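The grippers came to Villanueva in February, and by Tuesday Kristine Castillo had already named hers. I hadn't. I'd spent 11 years on the line at the soup plant and I wasn't about to start naming tools.

The deal was simple enough - we'd do kitchen jobs by hand, holding the grippers, and the machines over at the plant would learn from it. Forty runs a shift each. Toast, beans, a pan on the burner, start over. Same pay as the line, and chairs! We'd never had chairs.
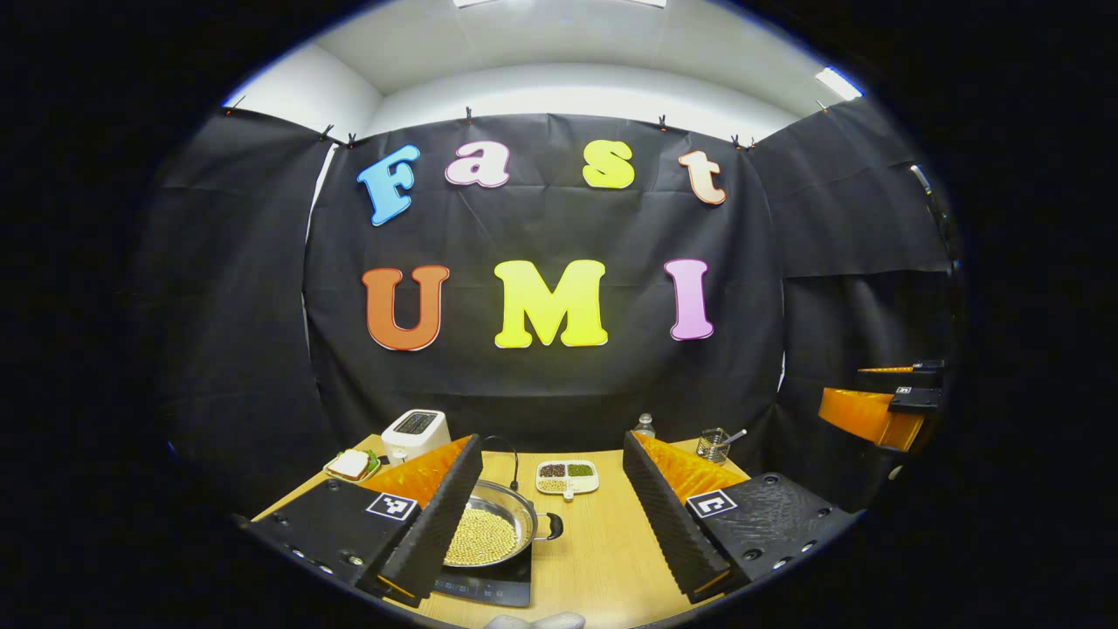
I was good at it, is the thing. My mother cooked beans every week of my childhood and I guess it stayed in my wrists. Siham Masri, who ran our shift, would pull up my runs for the new people and say, "See how she waits?" I'd never been anybody's example before, so I called my sister at lunch to brag.

"So you're teaching them your job," she said.

"I'm teaching them beans," I said.

But I drove home past the plant that night, and the lot used to be full at 6:15. I counted two cars I knew.

Next morning Siham told me I'd hit run 338 and did I want to move up to the Kirner contract, folding and sorting, a little more money. Kristine was making faces at me behind her back - say yes, say yes. I said I'd think about it. Then I sat down, picked up the grippers, and waited for the light to go green.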